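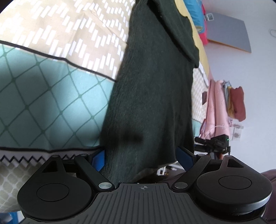

Juniper Whitlock asked whether the police can just lock somebody up for as long as they like. They can't. There are rules about it, and the rules have time limits.

What happens when someone is arrested?

Being arrested means the police think you may have broken the law, and you have to go with them. The officer must tell you that you are under arrest and say why. It doesn't mean you are guilty. Only a court can decide that, unless you admit it.

Most people are taken to a police station. In Tridalside that is the big one on Kincaid Road, which has 21 cells. Stonditz is a smaller town and its station has 2, so people arrested there are sometimes driven to Tridalside.

At the desk

The custody sergeant is the officer in charge of the cells. The sergeant writes down the person's name, the time they came in and why they were arrested. Belts, laces, phones and keys are put in a bag and listed. The person gets them back later, unless something is needed as evidence.

They are also asked if they are ill, if they take medicine and if they want someone told where they are.

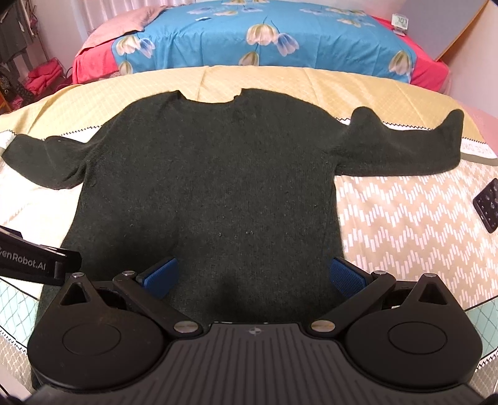 A dark green jumper laid out on a bed.

What is a cell like?

A cell is a small room with a bench to sleep on, a toilet and a heavy door with a hatch in it. People in cells must be given meals and drinks. They can ask for a blanket. They can also talk to a solicitor, and that is free at the police station.

Can children be arrested?

Yes, if they are ten or over in England and Wales. A child must have a grown-up with them when the police ask questions. This person is called an appropriate adult. It is often a parent, but it can be a social worker.

How long can they be kept?

Usually up to 24 hours. After that the police must charge the person or let them go, unless they get permission to keep them longer for a serious crime.

Words to know

Charge: to say officially which crime someone is accused of.
Bail: being allowed home, but having to come back on a certain date.
Solicitor: a person whose job is to give advice about the law.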